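Subject: Re: [cellar-list] Dultholm barleywine, open it or keep it?
April 18, 2020
Reading time: two minutes

Yes, I opened one. I bought the Dultholm eight years ago, when I believed that any beer with wax on the cap was an investment. I had 59 bottles of various things down there at the time and a spreadsheet to go with them. The spreadsheet has aged better. 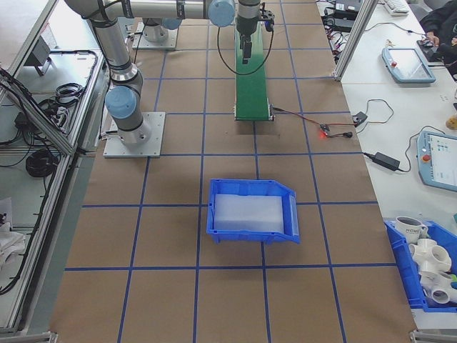

Yamuna Unnithan wrote:
> I have two of the Dultholm left and I can't decide. The forum people
> say it peaks at ten years, but the same people said that about the
> Cornitz quad, and mine tasted like a wet phone book. Has anybody
> opened one lately? Also, does the wax come off, or do you just
> drink some of it?

You drink some of it. I went in with a bread knife and still found red crumbs in the glass.

As for the beer, the nose is sherry, raisins and a little soy sauce, in that order if you're feeling generous. The carbonation has left without a forwarding address. The first few sips are lovely, all toffee and fig, and then the alcohol strolls in and sits on everybody. By the bottom of the glass I was mostly tasting cardboard and my own stubbornness.
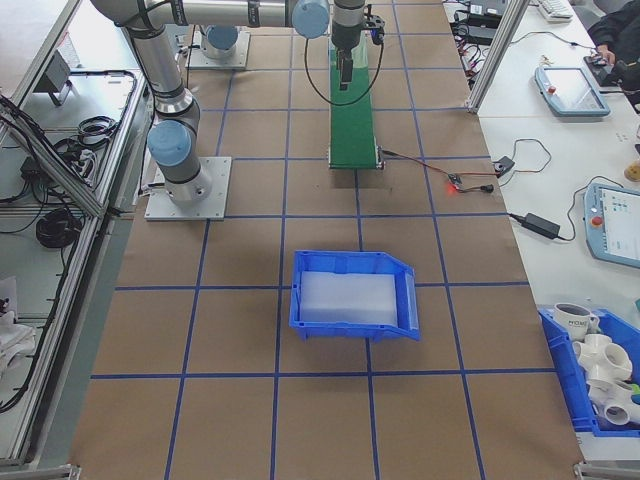

Dörte Fröhlich
List moderator and tasting notes editor

My advice is to open one now, with cheese and at least three other people. Keep the second if you must, but keep it cold. Mine lived next to the water heater for one summer, and I'm sure that did it no favors. The label says 900 bottles were made, and almost 200 of them seem to be for sale online at any given moment, so I wouldn't plan a retirement around it.

I'd still take it over the Sastry with the chili in it, which I have in the same box and will be leaving to my heirs.

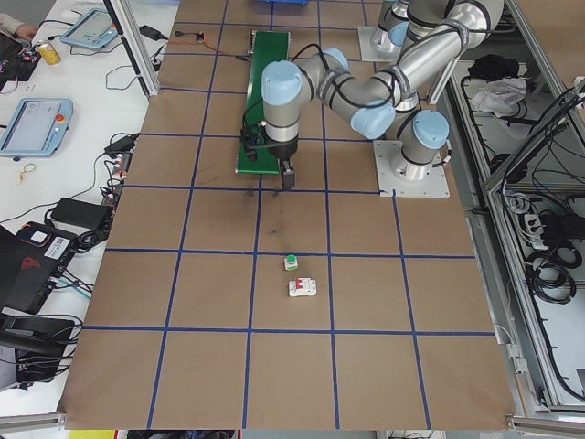

NEXT SWAP

The Prirngate swap is off for now, and I'm hoping for November. If you already packed your box, please drink the hoppy ones. They won't wait. Send me your notes and I'll post them as they come in, wax and all.

Dörte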